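Read the Book That Came With the Car

My car went into the shop at Alent last November for what I was sure would be a quick visit, and I came out with a bill for 1,606 dollars and a sore feeling that most of it was my own doing. I had been going by the little sticker on the windshield, you see, and the sticker said 3,000 miles, and I had let that slide more than once.
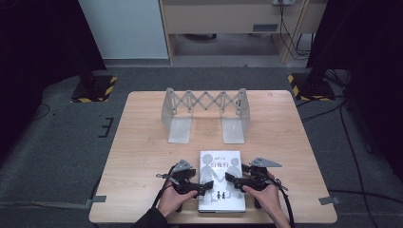
The schedule is already written down

Every car has its own maintenance schedule, and it lives in the owner's manual, which most of us in Drosovville have never opened past the page on setting the clock. I drove a Viriteo for years before I looked. It took me 30 minutes with a cup of coffee, and I learned more than I had in all that time of nodding along at the service counter.
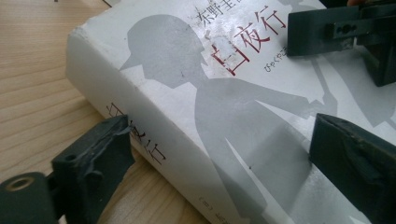 A manual that gets used ought to look used, and I'm always a bit suspicious of one that comes out of the glove box as crisp as the day it was printed. Mine is starting to get there, with pencil notes in the margins and a coffee ring on the tire page. I'd love to see it end up like that thick paperback, scuffed along the top and soft at the corner by the spine, because then I'd know I had been looking things up!

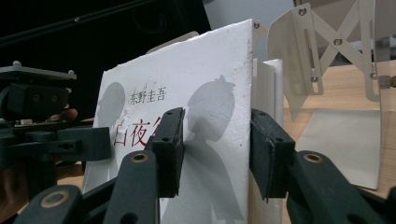

Good shops don't mind a customer who reads, either. The folks at Flores, where I go now, will happily turn to the page with me and talk over the 2 items I'm unsure about. I do wish carmakers would borrow a little from novels, with big red letters like the ones in the title on that white cover, and print the brake fluid interval that way. Until they do, I keep a bookmark in mine.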